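Progress note, Clakine table-setting work
To: Akash Dhillon, Elbridge
4 January 2018

Hi Akash,

You asked for the bad news first, so okay! We lost a good chunk of the Jurnell recordings to a slipping finger pad. The blue pad on one gripper had started to creep on its backing, only a hair, and the fingers were closing a touch crooked on anything thin. Spoons came through fine. Chopsticks rolled, and we didn't spot it until I plotted the closing widths. 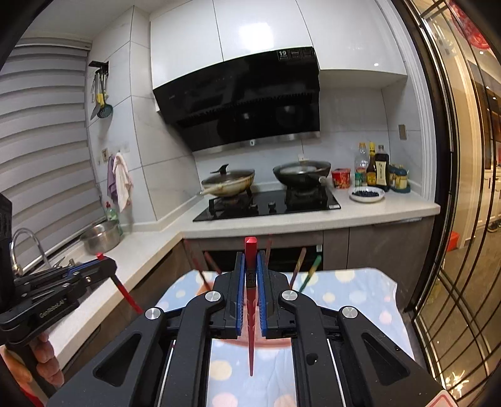
Gripper at the table, chopsticks standing just beyond the fingers.

We had 2000 clips planned and 1691 are usable — I threw out anything I couldn't vouch for, which hurt. The pads have been reglued and I've added a width check before every session (close on a gauge pin, read the number, write it down). Takes a minute. Should've been there since September, and that one's on me.

The kitchen work has carried on with chopsticks and spoons on the spotted cloth, the pink caddy at the far end.

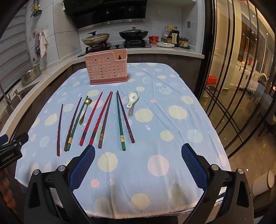

Photo: Clakine project / Rajput Lab

One safety thing too. During the rework a linkage arm snapped shut on my thumb while I had the pad off. No real harm, a pinch and some bad language, but I've written it up and we now lock the linkage before anybody touches the fingers. Please pass that to the Rajput folks, they have the same grippers.

What I need from you: 4 spare pad sets and 5 more days on the schedule. With those I can redo the thin-object clips and still send you the full set. Log sheets are in the shared folder, and call me if the numbers look odd!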